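4.2 Standby-Verbrauch und Nutzungsgewohnheiten bei Kleinbacköfen im Haushalt

Die zweite Erhebungswelle richtete sich auf Tischgeräte, die in den untersuchten Haushalten neben einem fest eingebauten Backofen vorhanden sind oder diesen vollständig ersetzen (Abb. 3).
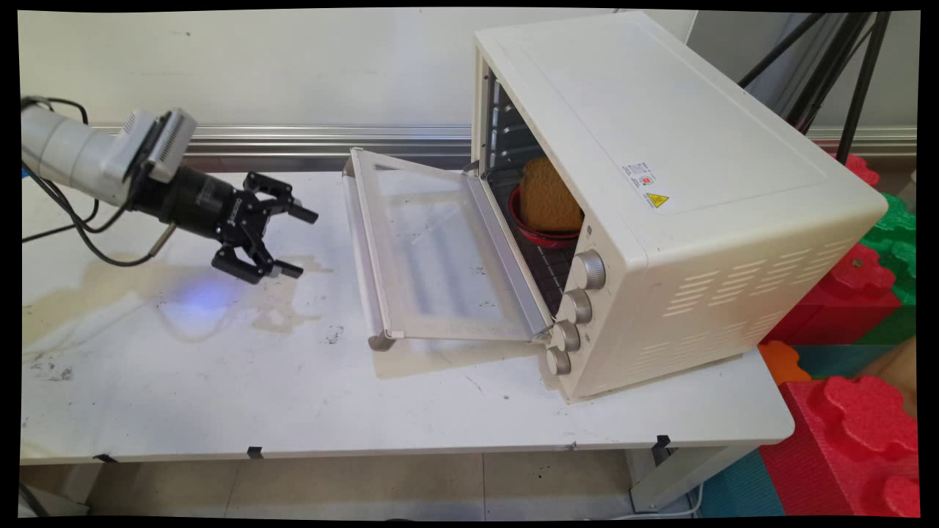

Abb. 3: Cremeweißer Kleinbackofen auf weißer Tischfläche.

Der Haushalt Voller gab in der schriftlichen Rückmeldung an, der große Ofen werde seit dem Einzug fast nur noch an Feiertagen eingeschaltet, für Brötchen und Aufläufe genüge das kleine Gerät, und den Stecker ziehe man grundsätzlich nicht. Angaben dieser Art finden sich in einem erheblichen Teil der Freitextfelder. Sie wurden nach dem in Abschnitt 3.4 beschriebenen Kategorienschema kodiert und den Messreihen zugeordnet.

Grundlage der Auswertung sind 593 vollständig ausgefüllte Fragebögen aus den Erhebungsgebieten Benell und Jonancombe. Ausgegeben worden waren 761 Bögen. Unvollständige Rücksendungen blieben unberücksichtigt, sofern die Angaben zur Haushaltsgröße oder zur Art des Stromzählers fehlten. In 63 Haushalten wurde zusätzlich über vier Wochen ein Zwischenzähler betrieben, der die Leistungsaufnahme des Kleinbackofens im Minutentakt aufzeichnete. Die Auswahl dieser Haushalte erfolgte geschichtet nach Haushaltsgröße und Gebäudealter. Eine Repräsentativität über die beiden Gebiete hinaus wird nicht beansprucht.

Für die Trennung von Bereitschafts- und Heizbetrieb wurde ein Schwellenwert verwendet, der für jedes Gerät einzeln aus dem Verlauf der ersten drei Messtage abgeleitet wurde. Geräte mit mechanischer Zeitschaltuhr wiesen außerhalb des Heizbetriebs keine messbare Leistungsaufnahme auf. Bei Geräten mit elektronischer Anzeige lag dagegen durchgehend eine geringe Grundlast vor, die auch nachts nicht abfiel. Kurze Leistungsspitzen von weniger als einer Minute wurden nicht als Heizvorgang gewertet. Sie traten vor allem in Haushalten auf, in denen der Zwischenzähler an einer Mehrfachsteckdose betrieben wurde, und sind vermutlich auf andere dort angeschlossene Verbraucher zurückzuführen.

Die Heizvorgänge häufen sich am frühen Morgen und zwischen 17 und 19 Uhr. Die morgendliche Nutzung ist in Haushalten mit schulpflichtigen Kindern deutlich ausgeprägter, die abendliche verteilt sich gleichmäßiger über alle Haushaltstypen. Auffällig ist die Diskrepanz zwischen erfragter und gemessener Nutzungsdauer: In den Fragebögen wurde überwiegend die eingestellte Backzeit angegeben, während die Vorheizphase in der Regel unerwähnt blieb. Ein ähnlicher Befund wurde bereits im Vorgängerprojekt Mofokeng für Einbaugeräte dokumentiert, dort allerdings ohne begleitende Messung. Die Fragebogenangaben werden im Folgenden daher nur zur Beschreibung der Häufigkeit, nicht zur Berechnung des Energiebedarfs herangezogen.

Ob der Kleinbackofen den Einbauofen tatsächlich ersetzt oder zusätzlich betrieben wird, lässt sich aus den Messreihen allein nicht ableiten, da der Einbauofen meist am Drehstromanschluss liegt und nicht erfasst wurde. Hilfsweise wurde auf die Frage zurückgegriffen, welches Gerät für ein Gericht mit einer Garzeit von unter 30 Minuten bevorzugt werde. Von den Befragten, die beide Geräte besitzen, nannten 70 Prozent das Tischgerät. Als Gründe wurden die kürzere Aufheizzeit, die geringere Menge und die Bedienhöhe angeführt, Letztere vorwiegend von älteren Personen. Die Stromkosten wurden seltener genannt als in der Vorstudie erwartet.

Einschränkend ist auf den Erhebungszeitraum hinzuweisen. Die Messungen begannen im März und fielen damit teilweise noch in die Heizperiode. Mehrere Haushalte in Jonancombe vermerkten, dass die Küche bei kühler Witterung durch den Backbetrieb miterwärmt werde und man das Gerät im Sommer seltener nutze. Eine Wiederholungsmessung in den Sommermonaten ist für die dritte Welle vorgesehen. Die Ergebnisse zu Reinigungszustand und Alter der Türdichtungen werden gesondert in Abschnitt 4.3 behandelt.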